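Home Opinion Workshops Archive Contact

Last updated 9/10/24

The Shared Workshop Should Own Its Road Tests
By Josiane Lacroix

The Tamolstead workshop began its wheeled robot project in January with a plain goal: members would build an outdoor machine from parts they could repair themselves, and would keep a public record of the work. The project, known as Salier, is now in its third body. Its members have asked whether road testing should be handed to an outside contractor. It is the position of this essay that it should remain with the people who build the machine.

The case for a contractor is a serious one. Costonia, the firm approached for an estimate, has insurance, trained staff and a closed track. The workshop has a bench, a shared tool wall and a budget of $2000 for the year. A reasonable member could look at those two lists and conclude that the matter is settled.

The difficulty lies in what a closed track leaves out. A painted floor has a clean edge. Many local roads do not, and a machine that looks for a line or a curb must do something sensible when it is offered neither.
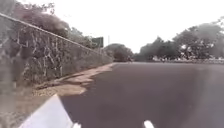

Broken asphalt edge and dirt shoulder along the fence, from the Salier body.

A builder who studies a shoulder of this kind will go back to the bench and ask different questions. Should the steering software treat dirt as a wall, or as ground to be used with caution? Is the forward camera mounted too low? In the Salier group such questions were argued over by the same members who had cut the panels and wired the motor controllers. A contractor's report would have reduced them to a line in a table, delivered after the invoice.

There is also the matter of the body itself. Xóchitl Villaseñor, who leads the fabrication group, has maintained for most of the year that the outer panels extend too far into the camera's view. Others held that the software could mask them. Both sides have a point. Masking is cheap, but every masked area is a part of the road that the machine has agreed not to see. Reshaping a panel costs five evenings of shop time and a sheet of material, and the work must be scheduled around other members. That decision belongs in the workshop, with the footage open on the bench beside the part.

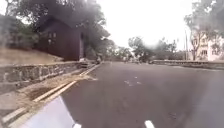

Double yellow lines and worn lane dashes beside the stone wall. Body panel at lower left.

Lane paint presents a related problem. Members with experience of indoor line-following kits tend to expect a continuous mark of even brightness. Paint on a working road fades and breaks up, and the software must be written for paint in that condition. The group at the Lozano makerspace reached the same view and now requires each software author to attend 3 outdoor sessions before submitting changes. Tamolstead should adopt that rule without amendment.

Keeping the tests in-house carries obligations. The workshop should require written permission for every route, a member assigned to the stop control at all times, and a team of no fewer than 4 for each outing. Logs should be filed before the machine returns to its shelf. Where these conditions cannot be met, the session should be postponed. Costonia may still be engaged for brake certification, for which the workshop lacks equipment.

The board will take up the question at its next meeting. Members are urged to read the session logs in full before voting.

Related
Who Pays for the Laser Cutter?
Salier Build Notes: Motor Mounts
A Fair Policy on Member Storage
Battery Charging in Shared Spaces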